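四月 本报记者

租下那间工作室的时候，她对墙面没有要求，只问了房东一句：桌子能不能留下。桌子后来没留成，她自己配了一张黑色台面的。现在她在Trorkent街区做收纳和小物整理的生意，店名叫Flonulden，主要帮人处理抽屉里、玄关上那些“不知道该归哪儿”的东西：钥匙、票据、说明书、小盒子。

采访约在下午三点。她先倒了水，然后说，大部分客人找上门时，问题都不在衣柜。

“衣服大家多少会叠，书也有书架。难的是巴掌大的东西，”她说，“一把备用钥匙，你说它重要吧，一年用不上两次；你说不重要，真要用的时候找不到，整个晚上就没了。”

她入行前在一家叫Costache的文具批发公司管库房，库里有392个货位，每个货位一张卡片。她说那几年学到的东西很简单：货位先定，货后到。家里的做法往往反过来，东西先进门，放在哪儿算哪儿，过两个月就成了“一直放在那儿的”。

“我去客户家，第一件事是看台面，不开抽屉。台面上有什么，就说明抽屉里缺什么位置。”

我问她，台面是不是应该清空。她摇头。

“清空了过不了几天。人手里总有东西要放下。我的意见是台面上可以有一个大件，靠角落放，颜色醒目一点没关系，它占住那个角，零碎就不会往里堆。剩下的地方留给手上正在处理的两三样，处理完就走。”

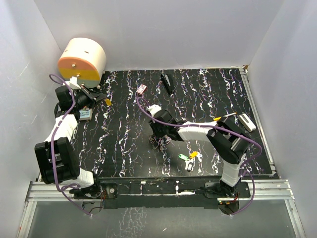 她对钥匙牌的看法比较固定。钥匙牌要用亮色，黄色最好，放在深色台面上一眼能找到。牌子上写什么倒在其次。有的客人喜欢写得很详细，地址、门牌、用途全写上，她会劝他们擦掉，只留一个代号，代号对应的内容记在本子里，本子另放。

“钥匙丢了，捡到的人不该知道是哪扇门。”

台面的材质和花纹，她也有讲究。纯黑的台面落灰明显，纯白的放白色小件看不清。她选过带大理石纹路的，底色黑，纹路里有白有蓝，落一点灰不刺眼，亮色的小件也还是跳得出来。“缺点是纹路太花的时候，小票、透明卡套这类东西会看漏。所以纸类我从来不让客人直接放台面，要么进盒子，要么立起来。”

说到盒子，她话多了一些。小件整理最常见的错误是盒子买得太早。客人看了网上的照片，先买一整套同样大小的盒子回来，再往里分东西，分到最后总有几个盒子装的是“其他”。她的收费里有一项是陪客人把盒子退掉，她说这项她不多收钱。

“先分，分完了量尺寸，再去找盒子。家里现成的也能用，鞋盒、茶叶盒都行。用上一个月，觉得位置对了，再换好看的。”

Flonulden的上门服务一次两小时，超过的时间不另外计算，但她会在两小时的时候停下来问客人还要不要继续。她说多数人这时候已经累了，继续下去只会开始乱扔，第二天又从垃圾袋里往回捡。

她给我看了她的登记本。本子按房间分页，每件东西一行，写名称、位置、上次用到的月份。做得最久的一位客户已经登记了70行，其中超过一半在玄关和厨房。我问这样登记会不会太麻烦，她说登记本身不是目的，写的时候人会停下来想一想，有些东西写到一半，客人自己就说不要了。

关于扔东西，她的态度比同行温和。她不要求客人按件数扔，也不做“扔掉一半”的承诺。有位客户收着父亲留下的一抽屉旧钥匙，早就没有对应的锁了。她帮着擦干净，按大小排好，用一个浅盘装着，放回原处。

“那个抽屉就是放这个的，位置定了，就算整理好了。”

Nudcombe的社区中心从去年开始请她去讲课，每次两小时，前半段讲，后半段让大家把自己包里的东西倒在桌上，当场分。她说这一段最难控制时间，有人倒出来的收据能追溯到上一份工作。课后她会给每人发一张空白的位置表，让他们回家只填一个抽屉，下次带来。

“填一个就够。填了三四个的，下次多半没带来。”

采访快结束时有客户打电话来，问一个装针线的圆盒该放卧室还是客厅。她问对方平时在哪儿缝扣子，对方说在客厅沙发上。她说那就放客厅，沙发右手边，然后挂了电话，把杯子拿去洗。

相关阅读
玄关柜深度怎么选
Nudcombe社区中心春季课程安排
旧票据保存几年合适
厨房抽屉分隔的四种做法
读者来信：孩子的小玩具该不该按颜色分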